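后视镜里的那点雾：一个懒人车主的玻璃保养记

我开的这辆Duvo到今年已经是第九个年头了。买它的时候我还住在Clarkatville，楼下有车库，车子过得比我舒服。后来搬到Allville，车只能停在露天，早上太阳直直地晒着前挡风，傍晚又轮到后窗。头几年我什么都没察觉，直到去年六月的一个晚上，下着小雨，对面来了一排车，我眼前的玻璃突然变成了一整片发亮的毛玻璃，雨刮每刮一下就留下一道弧形的水膜，灯光全糊在上面。那几秒钟我真的是凭感觉在开车，手心都是汗！

回家以后我越想越后怕，第二天就开始研究前挡风这件事。说来惭愧，机油我按时换，轮胎我也会看花纹，唯独玻璃，我一直觉得洗车的时候顺手冲一冲就够了嘛。

玻璃脏，其实分里外两面

先说外面。跑高速的人都知道，前挡风会沾虫子、树胶、前车带起来的油泥，这些看得见。麻烦的是看不见的那一层：尾气里的油，洗车店打的蜡，还有劣质玻璃水留下的东西，日积月累糊成一层薄膜。白天看着挺干净，一下雨就原形毕露。

里面那层更容易被忽略。仪表台的塑料件晒久了会往外挥发东西，慢慢附着在玻璃内侧，用手指一划能划出印子来。再加上呼吸、空调、有人在车里吃早饭（对，就是我，韭菜盒子），这层膜只会越来越厚。冬天玻璃特别容易起雾，有一部分也要怪它，水汽最喜欢往脏玻璃上挂。

我试过用厨房纸擦，擦完一层白毛。试过用旧T恤，越擦越花。后来还听人劝用报纸，结果油墨沾了我一手，方向盘上也蹭了两道黑的。折腾了两个周末，我决定老老实实按步骤来。
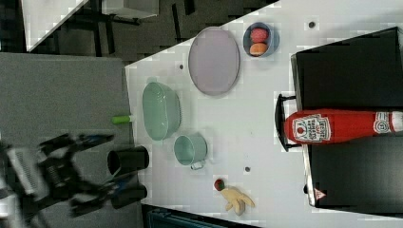

我现在的清洁步骤

第一步，找阴凉的地方。玻璃晒烫了的时候清洁剂一喷上去就干，留下的印子比原来的还难看。我一般挑傍晚，停在小区北墙边上。

第二步，用大量清水冲。别急着上布！玻璃上的沙粒不冲掉就擦，等于拿砂纸打磨。冲的时候顺便把雨刮立起来，把雨刮下面那条缝里的落叶也清一清，我第一次掏的时候掏出来满满一把，还有一颗不知道哪年的松果。

第三步，去油膜。我用的是专门的玻璃油膜去除膏，挤一点在海绵上，画小圈慢慢打。刚开始的时候膏体会缩成一粒一粒的，像水在荷叶上，那说明油膜还在。继续打，打到膏体能均匀地铺开，这块就差不多了。整块前挡风我要打30分钟，胳膊酸得第二天举不起来，不过这活儿一年做两次就够。注意别蹭到车漆和黑色的胶条，膏里有研磨的成分，胶条上沾了白印很难弄掉。

第四步，再冲一遍，用干净的超细纤维布收水。布要准备两块，一块湿擦，一块干擦，千万别混着用。还有，超细纤维布洗的时候不要放柔顺剂，放了以后那块布基本就废了，只会在玻璃上抹出一层新的油来。这个教训花了我一整包新布。

第五步轮到里面。内侧最难的是玻璃和仪表台夹角的那个位置，手掌伸不进去，手背倒是可以。我的办法是坐到副驾驶去擦驾驶座那一边，少了方向盘挡着，顺手很多。清洁剂喷在布上，别直接往玻璃上喷，会滴到仪表台里面去。如果贴了膜，一定要看清楚瓶子上写没写含氨，含氨的我从来不往膜上用。

最后还有个小窍门：外面横着擦，里面竖着擦。这样如果还有印子，一看方向就知道是哪一面没擦干净，不用里里外外跑来跑去。
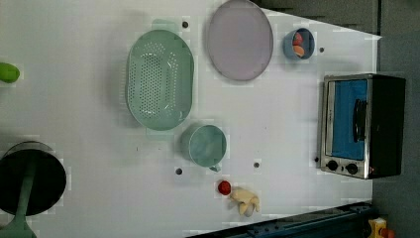 白色桌面上的椭圆形沥水篮和小蓝碗

雨刮：别等它叫了才换

玻璃弄干净以后，我高高兴兴地等下雨，结果雨来了，雨刮一动，吱——嘎——，那个声音，整条街都听得见。

我原以为是油膜没去干净，又打了一遍，还叫。后来才明白是胶条的问题。露天停车的胶条老得特别快，摸上去发硬，边缘有细小的缺口，刮过去就会留下一条条细线。我那副用了多久，我自己都说不出来，反正换下来的时候，胶条有一截已经跟骨架分家了。

换雨刮没有大家想的那么难。先量长度，主副驾两边多半是不一样长的，我第一次就买了两根一样的，装上去一刮，两根在中间打架。再看接口，U形钩最常见，也有侧插的、直插的，拆之前拍张照片，买的时候对着看。换的时候记得在玻璃上垫一块厚毛巾，光秃秃的雨刮臂弹回来是能把玻璃砸裂的。我有一次手滑，幸好有毛巾，砰的一声，吓得我愣在原地。

新雨刮装好以后如果还是抖，看看雨刮臂的角度是不是歪了。我那边副驾的臂就有点歪，去Montecinos的修理铺，师傅拿扳手轻轻一别，收了我20块钱，从此安静。回来的路上我还特意多喷了几次玻璃水，就为了看它刮。

玻璃水也有讲究

我承认，我以前夏天往壶里加过自来水，还加过洗洁精。自来水里的水垢会慢慢堵喷嘴，洗洁精泡沫多，干了以后又是一层膜，等于自己给自己找活儿干。现在我夏天用除虫胶的，入冬前换成防冻的。换之前要把壶里剩下的夏季玻璃水喷光，不然一稀释，冰点就不是瓶子上写的那个数了。有一年我偷懒没喷光，结果早上一按，什么都没出来，等到中午太阳晒过来才通。

喷嘴堵了可以用细针轻轻通一下，顺便能调角度，水柱落在玻璃中间偏上的位置比较合适，车跑起来风会把水往上推。如果通了还是没水，就听一下电机有没有声音，有声音多半是管子脱了或者堵了，没声音就先看保险丝。
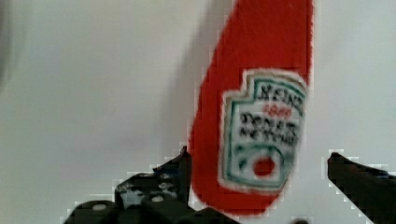

番茄酱小包装，标签带绿色边框

要不要镀膜？

这个问题我纠结了很久。驱水镀膜我自己做过一次，就是那种擦上去、等一会儿再抛掉的。头一个月确实爽，车速一起来，雨珠自己就往上跑，雨刮都不太用开。可是过了一阵子，雨刮反复刮过的地方先失效，别的地方还有效，一块驱水一块不驱水，夜里看着反而更花。我还遇到过镀完以后雨刮跳着走的情况，一顿一顿的，坐在副驾的家人一直问我车是不是坏了。

所以我现在的做法是，前挡风只去油膜，保持亲水，水铺成均匀的一层，雨刮一下带走。侧窗和后视镜倒是会镀，那两个地方没有雨刮，能挂住的水珠越少越好，变道的时候看得清楚多了。当然这是我的习惯，跑高速多的朋友可能更喜欢前挡风也驱水，各有各的道理。

至于小石子崩出来的小坑，我的建议是尽快去补。我那个坑在副驾前面，芝麻大一点，我想着不碍事，拖到冬天，早上着急出门，直接开了最热的风吹玻璃，眼看着它往旁边长出一条线来。后来换整块前挡风花的钱，够我吃好久的韭菜盒子了。现在冬天我都先开温风，慢慢往上加，也绝不往结冰的玻璃上浇热水。

前几天又下了一场夜雨，我从Clarkatville的老朋友那里吃完饭开回来，对面的车灯是一盏一盏分开的，路边的白线也看得见。我把收音机的声音调大，一路开回了家，第二天早上去看，雨刮底下又积了一小撮叶子。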